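Durnia is coming back, and you can play it in January

I had to read the email twice before I believed it. Durnia, the odd little turn-based RPG that ate most of my sophomore year, is getting a proper PC release in January, with working saves, a new translation and controller support out of the box. Enent, the studio that picked up the rights a while back and then went very quiet, sent word this morning, along with a short trailer that I've now watched more times than I'd like to admit.

If you never played it (and there's a good chance you didn't, it had a tiny print run outside Brazil), Durnia is the one where you run a salvage crew in a flooded mountain country. You pick your people, you take contracts, and you go down into drowned towns to bring things up before the tide turns. The battles are turn-based, but there's a tide gauge running underneath everything, and every action you take moves it. Cast a big spell and the water comes up a notch. Wait a turn and it drops. It sounds fussy and it plays like a dream once it clicks!

The original came on two discs, and the second one was famous for crashing during the Munia chapter. I lost eleven hours to that crash. A friend of mine lost a whole weekend, sold the game and still brings it up. According to the release notes, the bug is fixed, and the game now autosaves every time you come up for air.

**What's in the new version**

- All five chapters, plus the epilogue that was only ever in the Brazilian edition
- A fresh English script, written from the original text
- Widescreen support, with the old picture shape available in the options
- The full soundtrack in its original quality, instead of the squashed files from the old PC discs
- A speed toggle for battles and for walking around
- Remappable keys (finally, finally)
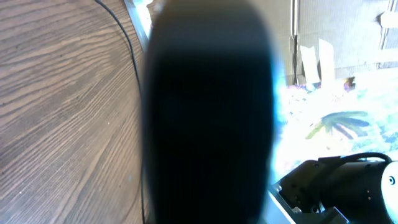 The translation is the part I'm happiest about. The old English script had some real charm, but it also had a shopkeeper who changed names three times and a whole side quest you couldn't finish unless you guessed what "the uncle of the door" meant. Maiara Leite, who led the new script, writes in the announcement that her team worked through 3,000 item descriptions one by one, including the ones for junk you can only sell. I love that junk. There's a plank in chapter two whose entire description was "wood, brown," and I hope she gave it some love, because real wood can be as fancy as the surface at the left here, all long wavy dark streaks fanning out over a lighter tan-gray. Give me a plank like that in my inventory and I'm never selling it. Leite says the shopkeeper has one name now, and that the uncle of the door has been "gently explained."

Anselmo Lins, who wrote the original battle system, came back to help with balance. He says the old game leaned too hard on the diver class, and he's right. By chapter four I had three divers and a cook, and nothing could touch me. In the new version divers use more air per turn, and the other classes have picked up a few tricks. The cook can now feed someone in the back row. That's a huge change! You could never reach the back row with food before, and it meant your healers spent half of every long fight hungry and useless.

There's also a setting called Old Water that puts all the numbers back where they were. I'll probably play through once with the new balance and then go straight to Old Water with my three divers, as nature intended.

**The crafting got bigger**

Durnia always had a workshop, but it was pretty thin. You brought up scrap, you clicked a recipe, and you got a slightly better lamp. Enent has rebuilt it from the ground up. There are 192 recipes, and many of them can be mixed with parts you find in the field, so two players could come out of the same chapter with very different gear. The trailer shows a diving helmet with a music box bolted to it. I don't know what it does and I want it badly.

The workshop is also where Pimentel lives. Pimentel, for the newcomers, is the rusty clockwork man you can hire after the second contract, and he's the best character in the game by a mile. He can't swim. He hates the sea. He joins a salvage crew anyway and complains about it for forty hours. In the old version you could only repair him, but now you can swap his arms, his legs and the little bell in his chest, and each part changes what he says in camp.

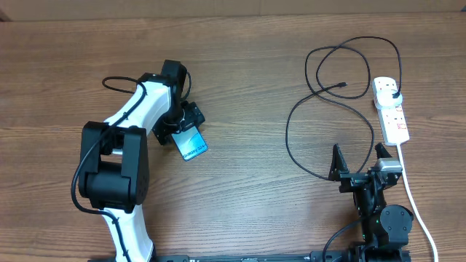

The arm swaps are getting their own skill tree, and the trailer spends a good ten seconds on them. You can give Pimentel a hook, a crank, a net launcher, or a pair of long lifting arms that let him pull heavy salvage without help from the crew. I've been trying to guess how those will look up close, and I'm hoping for some real bulk at the joints. The big white-and-black arm on the left of this tabletop has just the kind of thing I mean, with a boxy black elbow and a smooth white link running up from it. Put some rust and a few barnacles on that and you've got my Pimentel. Lins says the lifting arms were planned for the original game and got cut late, and that a few of the camp lines about them were still sitting in the old files.

The camp scenes in general are getting more attention. They used to fire at random, and you could finish the game without seeing half of them. I never once got the scene where the cook and the map maker argue about soup, and I only know it exists from reading old forum threads. Now there's a lantern icon when someone has something to say, and you can sit down with them whenever you're ready. Enent says no scene can be missed for good anymore, apart from two that depend on a choice at the end of chapter three. If you've played it, you know which choice. I'm not ready to talk about it.

**How it runs**

The requirements are very friendly. Enent says the game should be fine on most laptops, and the download is small enough that you won't have to clear out your whole drive. The new version runs at 70 frames a second in the menus and in the field by default, a strange number that I can only put down to somebody on the team liking it. You can cap it lower if you want. The pre-drawn backgrounds have been cleaned up by hand from the original art, and the trailer has a side-by-side of the Munia lighthouse that made me sit up. You can read the signs on the pier now! I had always assumed those were just smudges.

The old mods won't work, sadly. The file layout has changed too much, and that includes the fan patch a lot of us used to get past the crash. Enent does plan to put out a basic mod kit after launch, though there's no date for it yet. The studio has also asked the people behind the fan patch for permission to include their map markers, and they said yes, so those are in as an option with full credit.

Saves from the old discs won't carry over either. I still have mine on a memory stick somewhere in a drawer, and I'll miss that crew, but I was always going to start fresh.

**Getting a copy**

The PC version is digital only at launch. There's a boxed edition planned for later in the year, limited to 2,000 copies, with a cloth map and a reprint of the original manual. That manual is a treasure — it has a recipe for fish stew on the back page, and the stew is really good. I made it again last winter and had to double the garlic. Preorders for the box will open on Enent's own site some time after the download is out, and people on the mailing list get first crack at it.

No price has been announced for either version. The email only says it will be "kind," and I'm going to hold them to that.

A demo is on the way too, covering the opening contract up to the first dive bell. It's about an hour if you hurry and closer to three if you talk to everyone, and please do talk to everyone, especially the old woman mending nets by the ferry. Progress from the demo carries into the full game. Enent hasn't said when it'll be up beyond "before launch," but I'll post here as soon as I see it go live.

Console versions are "being looked at," in the words of the announcement. I'd take that as a maybe. A handheld version would be just about perfect for this game, with its short dives and its long chats in camp, so I'm keeping my fingers crossed.

If you played Durnia back in the day, tell me in the comments who was in your crew and whether you made it through Munia in one piece. And if you ever saw the soup argument with your own eyes, I'd like to hear how it ends.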